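Workshop notebook, Vernholm bench, February
House rules for working with the arm, second pass
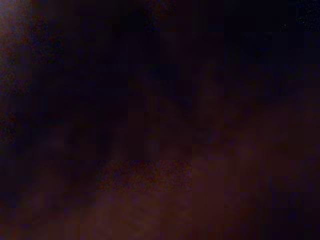

I have been meaning to write these up properly ever since Vaughan Waaka asked me over lunch where our rules were kept, and I had to admit that half of them were on a whiteboard at Kultville and the other half were in my head. So this is me sitting down on a Friday with a large mug of tea and getting them onto paper, in whatever order they come. Please scribble in the margins if you disagree. I would much rather have a messy page that people use than a clean one in a binder.

Starting the day

Whoever gets in first walks the cell before powering anything up. Walk it, all the way round, don't just look in from the door. Check that the gate closes and latches on its own weight, press the stop button on the pendant and then the one on the post, and make sure each of them really does drop the drives. Reset between the two, otherwise the second press tells you nothing (I did it wrong for most of a month, so no shame if you have too).

Then jog each joint a little way in both directions at low speed and listen. I know this sounds fussy. Vaughan can hear a dry bearing from the hallway, I can't, and the rest of you are somewhere in between, so if something sounds odd to you, write it down with the joint number and the time even if you feel silly about it.

Speed

Teaching and any work with the gate open: reduced mode, with the enabling switch held, and one person on the pendant. The person on the pendant is the only one who moves the arm. If you want it moved, ask them, and if you want the pendant, ask for it out loud and wait until it is in your hands.

We had been letting new programs go to full speed as soon as they got through one clean cycle. I'd like us to slow down on that. From now on the first run of anything new or edited is stepped through line by line, then run in reduced mode, then with the gate shut at 600 mm/s, and only after that at whatever the program calls for. An edit to one waypoint counts as an edit. Yes, even a tiny one. The Tellimus fixture still has a dent in it from a tiny one of mine.

Cables and the wrist

The wrist camera cable gets a service loop and two hook-and-loop ties, one on the forearm and one just behind the wrist flange. No zip ties on moving cable, please, they bite into the jacket. Turn the last joint to both ends of its travel by hand-jogging after you retie it and watch the loop the whole way. If it goes tight at either end, start over.

Connector inspection is every 3000 cycles, and the counter is on the status page of the pendant. I've been rounding that up when we're busy and I am going to stop doing it.

Camera checks before recording

Open the live view before you start a run and look at it for a good few seconds. Exposure is locked by hand, with the cell lights on and the gate closed, because that is how we run. When the overheads are changed for any reason, lock it again. Save one still at the home position at the start of each session and one at the end, and keep them with the run folder under the same name. It takes no time at all and it has settled more arguments between me and Vaughan than I can tell you.

Don't delete runs. If one is no good for the job, mark it unusable in the log, put a few plain words beside it, and leave it where it is. "Dark" is a fine note. "Blurred" is a fine note. A gap in the numbering with no note at all is what drives everyone up the wall, and I speak as the person who left a gap from run 780 onward before the holidays and spent a long afternoon going back through it.

Payload and tool changes

Update the payload setting every time the tool changes, including when you're only swapping fingers. The long Costigan fingers are 86 grams heavier than the short ones, and that is enough to make the arm sag a touch when you put it in free drive. Tell the other person which tool is on before they take over. We lean on the tool sheet taped inside the cabinet door, so if you weigh something new, add it there the same day.

Handover

A short note at the end of every shift: what's mounted, what program is loaded, what was left half done, anything that felt off. Two sentences will do. Leave the arm at home, drives off, pendant on its hook with the cable coiled loosely.

Lockout is still the one I'm happy to nag about. Hands inside past the fence line for anything other than teaching means the main switch is off, your own lock is on it, and the key is in your pocket. Nobody else removes it for you, however well they mean.

Still open

Whether visitors may stand inside the yellow line when the arm is parked. I say no, Vaughan says yes with drives locked out. Leaving it at no until we've talked.

Spare hook for the second pendant. Ask Kultville if they have one left over.

Copy the stop button check onto a card for the cell door, larger print than last time.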